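Wringing, Resting, Draping: talk notes, craft evening, Apr 2, 2022
Kiran Mittal

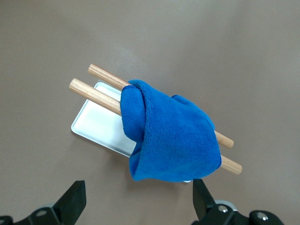 Say hello, thank them for coming out, and ask whether the people at the back can hear. Mention the tea. Then go straight into my grandmother's kitchen, which is where all of this started for me, because she never owned a drying rack in her life and everything she dyed was laid over a pair of sticks.

The idea is very simple and I do want people to go home and try it. You take a tray with a bit of a rim, you put two lengths of dowel across it, side by side with a gap between, and you lay your cloth over the top. Air gets underneath, drips go in the tray, and the table is spared (my table at home was not spared, tell the beetroot story here if there's time, but keep it short!).

Which tray? I like a shallow metal one with rounded corners, as it wipes clean so easily. Baking trays are fine. Pass round the old Clutix one, and ask for it back this time.

Now the dowels. Plain wood, no varnish. Let them stick out well past the tray on both sides, so you have something to get hold of when you want to lift the whole lot and move it to the windowsill. I used to cut mine to fit exactly, and very smart they looked, and of course the first time I nudged one it dropped in with a splash. Somebody will ask about staining. Yes, the wood takes up colour in time, so keep one pair for darks and another for pales, and write on the ends in pencil.

Pause for questions, then hand out the cotton squares.

Laying the cloth. Go slowly here, I always rush it. Hold it by two corners, let the middle come down first, and smooth outwards with the flat of your hand. Small folds will leave a line, and some people love that line. I rather do myself. Leave it for 15 minutes before you turn it, longer if the hall is chilly.

Show the blue scarf from the Andadport workshop last September, the one with the two pale stripes where the dowels were. I was so cross about those stripes and now it's the one everybody wants to borrow.

If we're running late, skip the part on mordants and point them to the handout. Remind everyone to rinse their trays at the sink by the door, and to take their own dowels home with them.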